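4. Storage Habits and Small-Toy Retention in the Home

4.1 Background to the survey

Collectible toys sold in small formats raise a storage question that earlier work on household clutter treats only in passing. Mustonen's first study of the subject dealt with building sets, where pieces are meant to be joined and a missing piece is noticed as soon as the child tries to follow the instructions. Collectible figures behave differently. Each one is complete in itself, a child may own several dozen, and the loss of a single figure can go unnoticed for weeks. Parents interviewed during the pilot tended to find these toys under car seats and in coat pockets well before anyone had reported them missing.

The present section covers the household survey and the sorting trial that followed it. The survey was sent to 600 families with at least one child between the ages of four and nine. Families were asked to name the container in which small toys were kept most of the time, to say who had chosen it, and to estimate how often the child put the toys back without being asked. A written diary was kept for 5 weeks, with one entry each evening. Entries made after the following morning were left out of the analysis.

4.2 Container types

Answers were grouped under three headings: open containers (bowls, baskets, drawers), closed containers without dividers (tins, zippered pouches, lidded tubs), and divided cases with a separate place for each toy. The Londer case was supplied to families who had no divided case of their own. It has a clear lid and a carrying handle, and it was given out without instructions so that each family would settle on its own way of using it. The Vistetia pouch served the same purpose for the second heading.

Open containers were the most common at the start of the diary period and were usually chosen by a parent. They were also the ones most often reported as holding things other than toys, with hair clips, coins, and crayons named repeatedly. Divided cases were more often chosen by the child. Hirvonen has argued that an empty compartment works as a reminder, and the diaries lend her view some support: children using divided cases asked after missing figures sooner than the others did. The effect was weaker where the collection had outgrown the case. In those homes the surplus went into a second container, generally an open one, and the diary entries for that container looked much like those for homes with no divided case at all.

Car use was recorded separately. Families who moved toys between home and car reported more losses under every heading, and the type of container made less difference than whether it closed. One parent wrote that the lid "only helps if it is shut before we turn out of the driveway," and similar remarks appear in a good number of the diaries.

4.3 Sorting trial

The sorting trial used 3,000 figures from the Tarnex range, chosen for their even size and their wide choice of colors. Children attended in pairs and were asked to put a mixed set away in whichever container they had used at home. Sessions lasted until both children agreed that they were finished. Parents waited in the next room and were asked not to comment on the result until the follow-up interview.

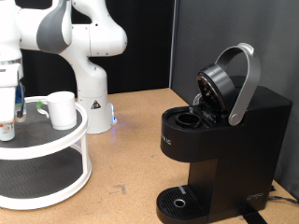

Figure 2. Robotic arm on a light brown, cork-textured tabletop.

Most pairs sorted by color first, including pairs in which one child had sorted by character at home. The coding scheme follows Ortuño, with one change: a figure placed in a shared compartment was counted as stored if both children could say where it was. Under the original scheme it would have been counted as misplaced, which seemed too strict for children of this age.

Disagreements between partners were common and short. They concerned duplicates more than any other matter, and in particular whether two figures of the same character should be kept together or one of them set aside for trading. Pairs of siblings took longer to settle such questions than pairs of classmates. Mustonen coded all sessions, and Hirvonen coded a second time those in which a pair had changed its method partway through. Differences between the two sets of codes were settled by discussion before the diary results were consulted.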